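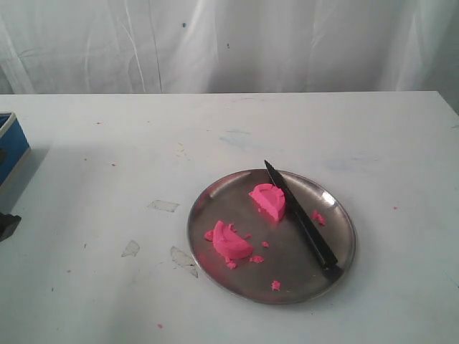
Figure 1. Pink play dough in two pieces on a steel plate, with knife.

Partition and Consent: Regional Referendums on Separation
Student project report, Comparative Government
Group members: Mei Crenshaw, Wendell Pennington, Mavis Ferreira
Supervisor: Thaddeus Blackwood
Submitted 28 October 2020

1. Purpose

The project examines how the wording and timing of a separation referendum affect its acceptance by the central government. The test case is a simulated federal state, Tetteh, with a northern region, Zastomden, that holds most of the state's mineral income. The simulation was run in September with two classes.

2. Rules of the simulation

Zastomden could call a vote at any point after the first budget round. The threshold was set at 50 percent of votes cast, with no turnout requirement. The federal side could recognize the result, open talks, or refer the matter to the court. Total mineral income was fixed at 2596 units per round and divided by a formula written into the constitution.
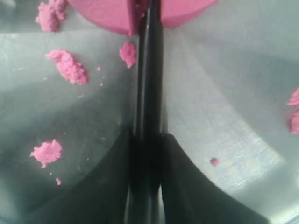

The formula became the main point of dispute. In the first class, the regional team announced its vote before the federal team had answered a request to revise the shares, and the court ruled the vote advisory. In the second class, talks on revenue lasted 3 rounds and the vote was held under an agreed question.

3. Results

Both votes passed. Only the second was recognized. The border district of Jolell voted against separation in both runs, and neither class had a rule for a district that wished to remain. Rafferty Kowalczyk, acting as court clerk, recorded this as a gap in the constitution.

4. Limits

The teams knew the run would end after the final round, which reduced the cost of refusing to negotiate. Neighboring states were not represented. A second version should add one, and should require the district question to be settled before any vote is called.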